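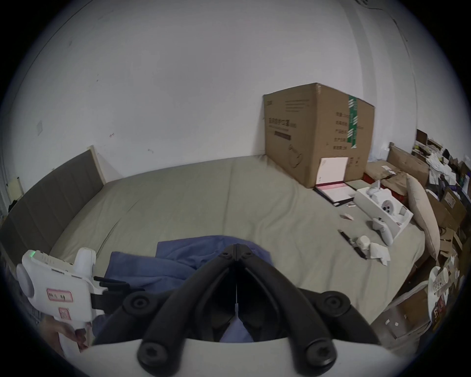 Stop using the bed as a table, came the comment under my last post, you'll be moving it all to the floor at midnight and you know it. Yes. Fair. I read it standing next to the bed, which was being a table.

Quick one today, I have to leave in a bit.

So. State of the bed. Big cardboard box up against the wall, flaps closed, hasn't got a place to live yet. Papers in front of it. The folder, open. The white tray with all its molded compartments, which I refuse to throw out until I'm sure everything goes back in it. Pen. Crumpled tissue (sorry). One pillow standing up on the edge like it wants to go home.

The closet in the Vevville apartment is tiny and there's no table outside of the kitchen, so anything that needs spreading out gets spread out on the bed. I've done it this way since September and I do get to the end of it most days. Most.

What I do, more or less

Papers first. They slide under everything and then you sit on them. All of it goes in the folder, folder gets shut, folder goes on the shelf. Not the dresser. The dresser is where folders go to die.

Then small stuff. Caps, scraps, anything that rolls. I use an old mug for the keepers and carry it to the kitchen after, where it sits for 3 weeks, but at least it's not in the bed with me.

Boxes last, they're heavy and I'm lazy. Flattened if empty, under the window if not. The Somitz shelf was suposed to fix this. It's still in its packaging. So that's another box, I guess.

Shirts

Someone asked how I fold t-shirts and my answer is badly, but with a system. Lay it out wide. Get the hem straight before anything else, both bottom corners, pull until the band is flat. If the hem is off then the whole fold is off and you end up with that fat lumpy corner in the drawer.

Sleeves are my weak spot. They crumple up at the top or sneak underneath, and I tell myself it'll press out in the pile. It doesn't. Go back up, fish the sleeve out, smooth it down, then fold. Takes maybe 8 seconds and I skip it half the time.

The blue one is the worst for it. Soft fabric, bunches if you look at it. Also my favorite so it's in every wash.

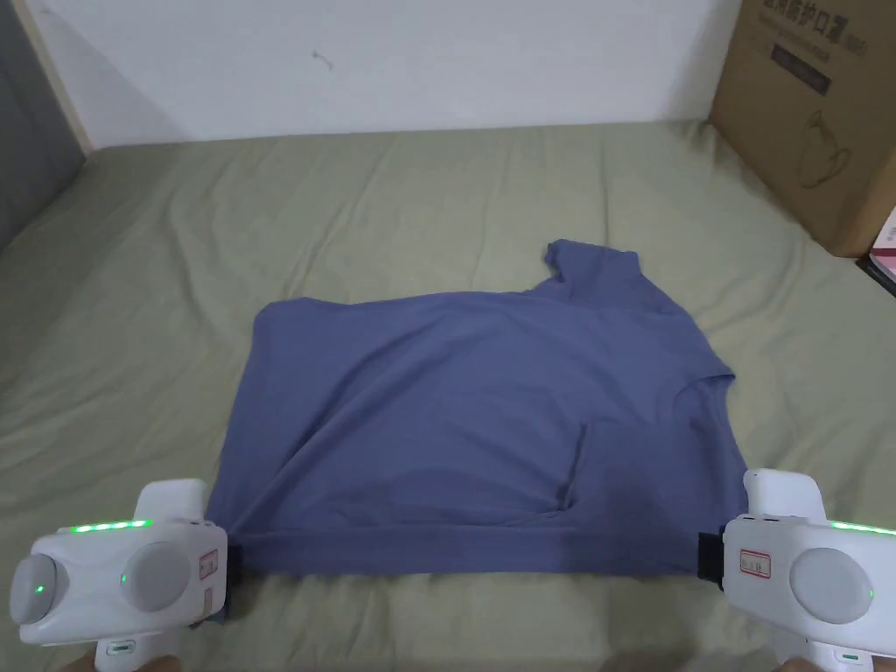 Things I'm not doing

Buying a folding table. I looked. Where would it go when it's folded? Behind the door, and then the door doesn't open all the way, and now I have a door problem.

Buying drawer dividers. Had the Prarance ones at the old place, they popped out every time I pulled on a sock.

Ironing t-shirts. No.

What I might do is put a basket at the end of the bed, so at bedtime the leftovers go in there and not the floor. Nearly bought one last week but the store only had them in a set of 2 and see above re: closet.

Ok have to run, shoes are somewhere. Will answer comments tonight, probably sitting next to teh box.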